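Cut my coffee down from 6 cups a day to one this October. A few notes for anyone thinking about it.

I didn't quit all at once. I tried that last year and had a headache for 5 days. This time I dropped one cup every four days and kept the morning one for last.

The afternoon cup was the hard one. I didn't need it, I was just used to getting up at three and walking to the kitchen. Now I get up at three and make mint tea.

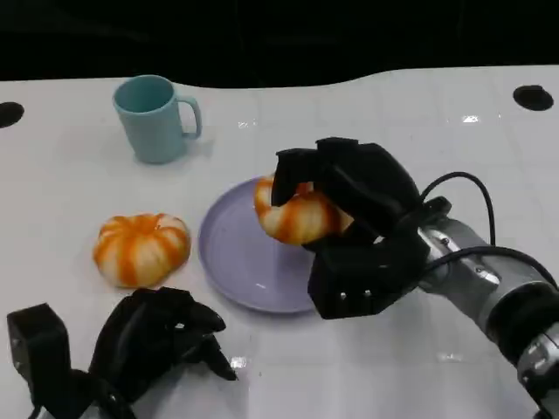 Decaf helped more than I expected. I tried two, the Sarantis dark roast and the Ostness medium. The Sarantis tastes burnt if you let it sit. The Ostness is fine with milk and it's what I buy now.

Decaf still has a little caffeine in it, so I don't drink it after dinner.

Sleep took a while to change. The first week was worse, if anything. In the second week I started falling asleep before eleven and waking up before the alarm, which I hadn't done in years.

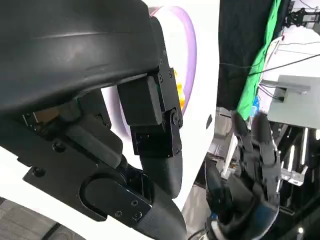
Someone asked about cost. I was stopping at Mavis on the way to work and again at lunch. Without those two stops I kept 90 dollars in two weeks. I spent part of it on tea.

Drink more water than you think you need, mostly in the morning. And eat breakfast. I had been skipping it for coffee and got shaky the first few days.
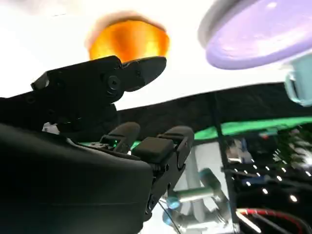 The one cup I kept is at 7, before I look at my phone. I measure the beans now - two level scoops, same every day. When I was eyeballing it, one cup had turned into a cup and a half.

Next up is sugar, but not until November.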